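**Cup news, such as it is**

The paper cups for the Rolland open house have arrived, 400 of them, in gray and a yellow-green that the Stisora catalog calls "meadow." Opinions in the Ambridge office are already divided. Gray is said to look like a tax form, and meadow like something you'd wear to direct traffic.

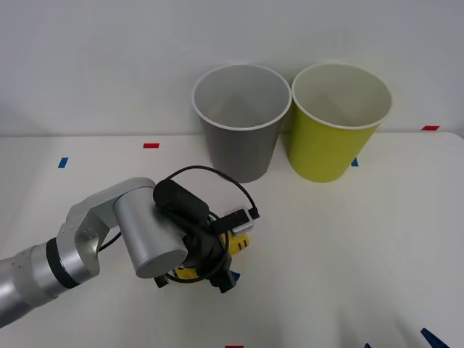
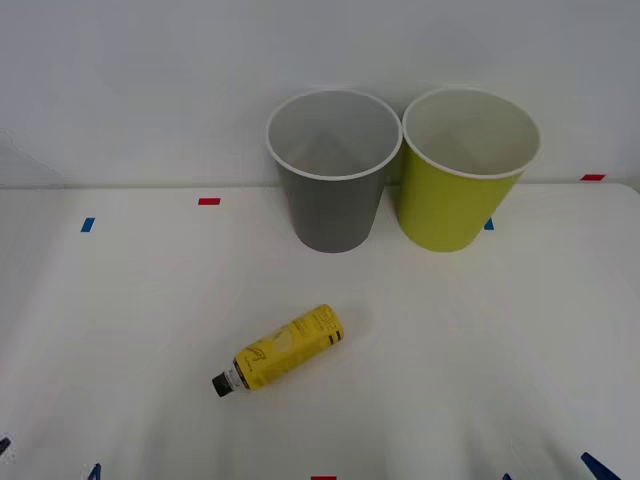

Voting stays open until the end of March. Please vote once. Last year's napkin poll drew 15 ballots, several in the same handwriting, and we are still using up the beige ones.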